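Residents and visiting groups are asked to read these answers before leaving the shared lounge at Wonbridge House. Queries not covered here may be sent to the house office, attention of Hendrik Verbruggen.

# Clearing the Shared Lounge: Frequently Asked Questions

## General

**Who is responsible for clearing the lounge?**

The person named on the booking. Others in the party may help, but the office will contact only the named person if the room is left untidy.

**At what time must the room be clear?**

By 16:00. Bookings for the evening begin shortly afterwards.

**Is there a charge if items are left behind?**

A handling charge of 16 euros applies to each booking, regardless of the quantity of items.

## Rubbish

**What may be placed in the black bags?**

Used cups, food wrappers and other general waste. Cups must be emptied at the sink first. Glass and batteries are not accepted and should be taken to the collection point beside the bicycle store.

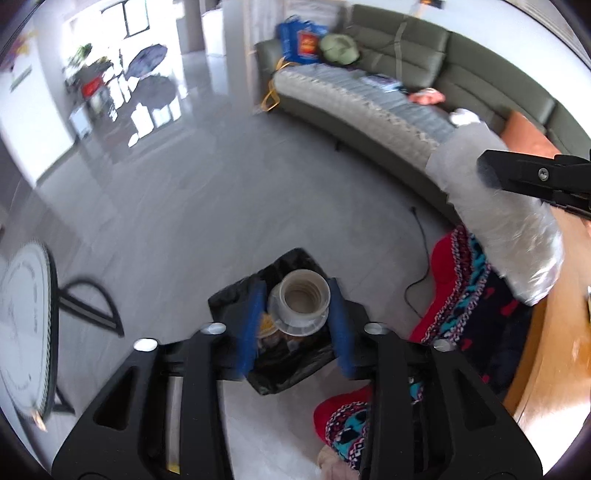 *A plastic cup and yellow food wrapping in a black rubbish bag, lounge seating area.*

**Where are full bags taken?**

To the bin store in the rear yard. The door code is given on the booking confirmation. Bags should be tied before they are carried through the corridor.

**May clothing or blankets be laid beside the rubbish bag while we sort?**

Yes, provided they are kept well apart from it. Knitted garments and blankets have been thrown away in error in the past, and the house cannot recover anything once the bin store has been emptied.

## Small items and toys

**How should small items left on the table be packed?**

Clear plastic bags are preferred, as the contents can be checked without opening them. Toy pieces, craft materials such as cotton balls, and printed cards may share a bag. A hair tie is an acceptable fastening. Fruit and other fresh food must be taken home.

**Do containers with lids need to be bagged?**

No. They may stand on the table until they are collected, with the lid firmly closed.

**What happens to soft toys and cushions on the sofa?**

Cushions and the quilted covers should remain on the sofa. Soft toys, hats and shopping bags are treated as personal belongings and should be removed by their owners. 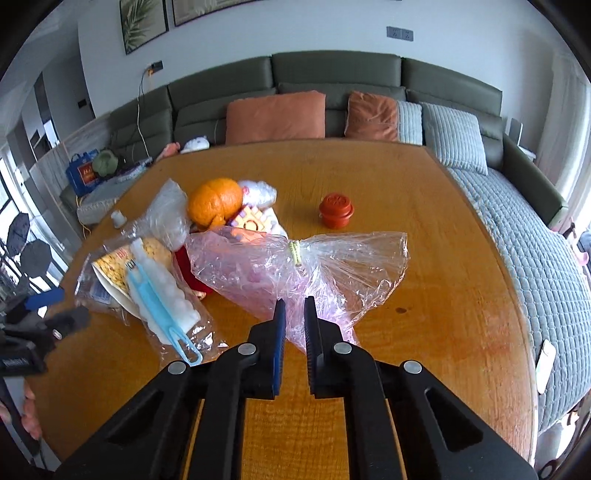
## Lost property

**How long are items kept?**

Until the end of the following month. Items found in March, for example, are kept until the end of April.

**How do I claim an item?**

Please telephone the office on extension 524 and quote the booking number. Enquiries made after office hours are taken by Jasper Cuypers on extension 706.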